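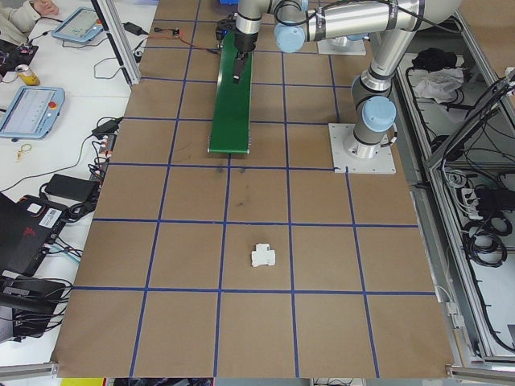 Paiva replied that the tape squares are good for finding a place, but the paper under them gets dirty and should be changed more often. The meeting agreed to this. New brown paper will be put down before the end of the month, and the blue tape laid again in the same grid.

Minutes of the table and belt meeting, Gokonari workroom, May 2018

1. Minutes of the March meeting
Accepted with one correction. The order number for the spare belt is 1,504, and not 1,540 as was written.

2. The conveyor
The green belt stays on the table in its present form. Hendeo asked if a wider belt could be bought. The price was read out and the meeting found it too high for this year. We shall look at the question again when the budget is known.

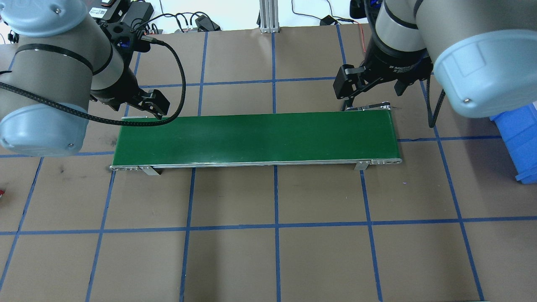 It was also asked that the side rail is wiped at the end of each day with a dry cloth — no spray, please, as it leaves marks on the paper. The brackets are to be checked for tightness once a week, and the result written in the book under page 191.

3. White parts
Enalari will deliver the next box of small white plastic parts. Six parts from the last box were returned as they had rough edges. Parts which are not in use go back to the store before lunch and again in the evening.

4. The side table
Drinks should not stand beside the electronics. Keys and other personal things are to be kept in the lockers. 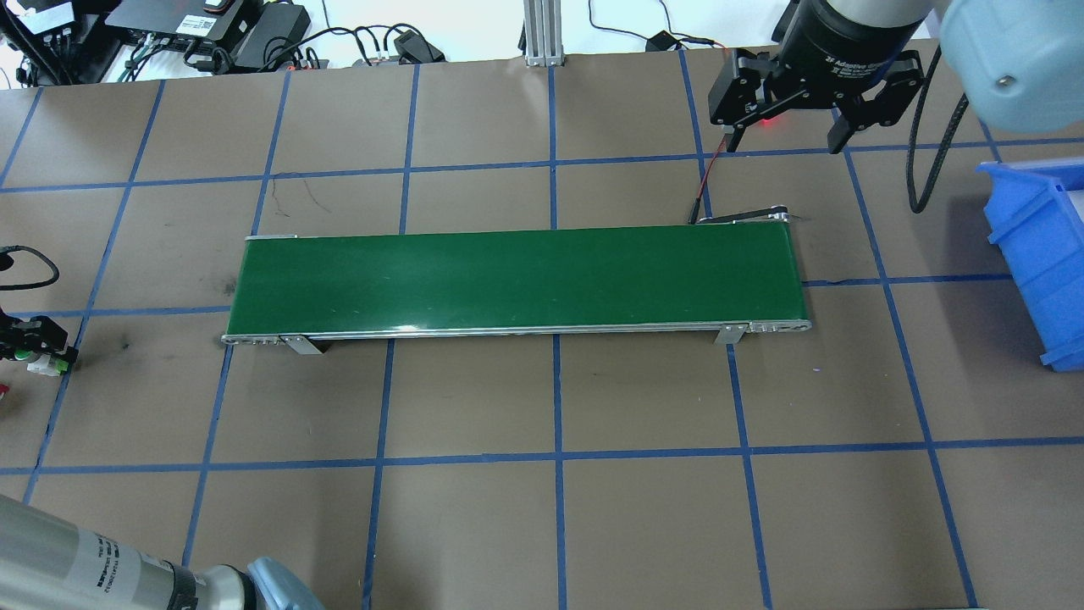

Item 5: belt and blue storage bin.

5. Storage
The bin will keep its place at the edge of the table. A second one was proposed, but there was no agreement about where to put it. Moved to the next meeting.

6. Other matters
None.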